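**Two grippers, one tray of tablets: Tremness starts its Furna comparison**

The robot arms at the Tremness workshop have a new job this month, and it's a surprisingly fun one to watch. The team is comparing two sets of gripper fingers, the Furna and the Lykkegaard, by having a pair of arms pick up LCD writing tablets, move them around the table and put them back in a tray.

Writing tablets are a great test object. They're thin, flat and slick on the front, and when they're stacked a finger has to find the edge of one without dragging its neighbor along. The plan calls for 2000 picks in total, split evenly between the two finger sets, and the first 1215 are already logged.

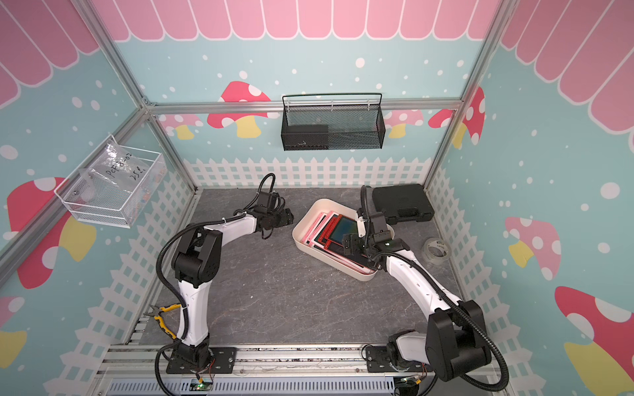

*The right arm reaching into the tray on the two-arm bench at Tremness.*

Both arms run on the Tanmont controller for the whole comparison, with the same speed limits and the same grip force, so the fingers are the only thing that changes. Swapping a set takes a few minutes with a hex key, and then the arms go back to their start positions and the count picks up again.

The wrist cameras have turned out to be the stars so far! From the bench you mostly see the outside of the arm, but the wrist view shows how the fingers meet an edge, and whether they close on it squarely or at a slant. The team has been going back through those clips every afternoon, and a few people from other projects have started dropping by to watch (bring your own chair).

It's a close-up view, too. With a thin panel held upright between the fingertips, there's a finger on each side and very little room for error.

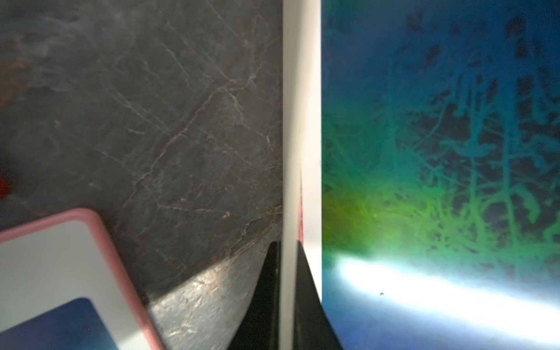 ## Next up: more awkward angles

Early picks had every tablet lined up with the tray. The next block of 109 picks starts with a tablet turned at an angle on the tabletop, so the arm has to come in across a corner or along a short side. Glare on the screens is also on the list, and the lamps will be moved between runs to see how the cameras cope.

A smaller round of 90 picks will try handing a tablet from one arm to the other. Everyone is itching to get to that one, and it has already been moved up a week. 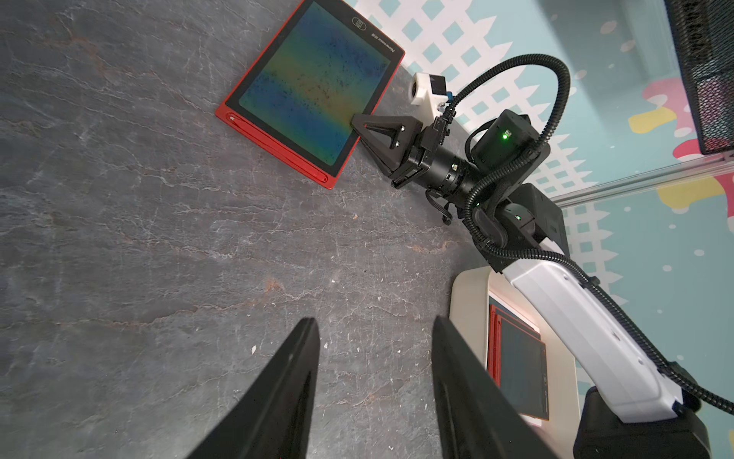

**Tremness Handling and Gripping Team**

Results for both finger sets will be posted on the team page in September, along with the wrist camera clips and the controller settings, so that anyone with a similar bench can run the same picks. The team is also holding an open bench on Wednesday at 3 p.m. Come along, pick a starting angle for the tablet and see how the arms do with it. Suggestions for other thin, slippery objects are very welcome.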